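How to Coil a Long Cable So It Comes Undone Again

By Tamsin Tamihana
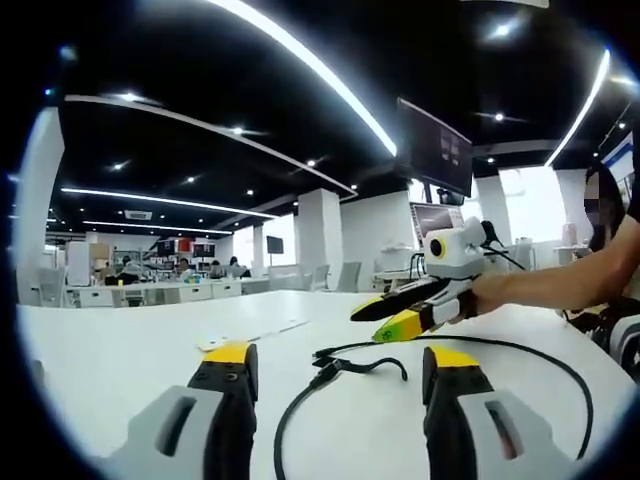

Issue 22, page 20

A long black cable left in loops across a white table will get used as it is, shoved to one side, and eventually stuffed in a drawer. Most advice on fixing this wants to sell you something. I've tried a fair few of the products and I'm not convinced by many of them, so the method below needs your hands and one strap.

Clear the table first. Cards, strips of paper, drink bottles, the lot. People skip this and then wonder why they've coiled a pen into the middle.

1. Unplug both ends. I know you think you can do it with one end still plugged in. You can, badly.

2. Find the lump. Plenty of cables have a small connector or a short branching lead partway along, and that's where a coil goes wrong. Start from the end furthest from it, so most of the coil is made before you get there.

3. Run the whole cable through your fingers once, letting the free end spin. If it wants to twist, let it. Old kinks won't vanish, whatever the forums say about hair dryers, and I'd keep hair dryers away from cables altogether.

4. Make the first loop over your open hand, a bit wider than a dinner plate. Don't wrap it round your elbow. Everyone's dad did it that way and everyone's dad had a shed full of corkscrews.

5. Make the second loop the other way, by turning your wrist so the cable passes behind itself. Sound crews call this over-under. It feels wrong for the first few goes. Keep alternating.

6. When you reach the branching lead, lay it flat along the coil, pointing the same way as the cable. Don't fold it back. A sharp bend right beside a connector is asking for trouble.

7. Strap it once, loosely, opposite the ends. If the strap leaves a dent, it's too tight.

Does over-under matter for a short phone charger? I doubt it. Yeison Benavides swears by it for everything, down to his earphones, and I've never seen the benefit on anything I could hold in one fist. On a long cable I'll grant him the point — it throws out across the floor without knotting, provided you keep the end from slipping through the loops.

As for storage, a hook beats a box. Boxes get other things put on top of them. Lucero Mosquera wrote in after issue 20 to recommend labelled zip bags, and they're fine if you put the labels on before the bags go in the cupboard. Mine are still blank.

Bundles of straps are a separate headache. Do up the buckles before you roll them, and keep them off the cable hook.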